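Walking routes project – progress note for Yolanda Pastor
13th August

Quick one, full figures come with the November report.

Routes. 11 of the 14 day walks out of town are now written up and checked on foot. The other three are the long ones on the MacLeish side. Bus times out there changed again so the start points need redoing. Emrys is on it.

Visitor map. Second proof is back from Budex. Colors much better, the ferry landing is finally in the right place. Still no toilets marked at the north beach, and the key calls the lookout a "lockout". Sent back with notes. If they turn it round fast we print before the fall visitors come.

Places to stay. Begoña called round the guesthouses. Eight said yes to being listed, two want to see the wording first. Hostel on the harbor road has changed hands and the new owner hasnt called back.
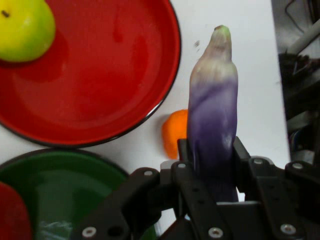
Food stops. Slower than planned. The market page is drafted, the cafe list isn't – opening hours outside the main season are a mess and we don't want people walking two hours to a locked door. Milagros is going round in person, it's the only way to get a straight answer.

Website. Grenico moved the pages over to the new host. A few of the old links are dead, mostly the beach ones. Search works. Booking link for the boat trip does not, Baltasar has told them twice.

Money. On budget except for printing, where the heavier paper cost more than the quote. We'd like to cover it from the signpost line, as the Dusis trail signs came in under. Need your OK in writing please.

Risks. Weather, mainly. The coast path was shut below the lighthouse after the slip and there's no reopening date. We have an inland detour but its dull and adds a fair bit of road.

Next up: last three walks, cafe list, map sign-off. Receipts to follow seperately.

Emrys Yorath and Baltasar Nieto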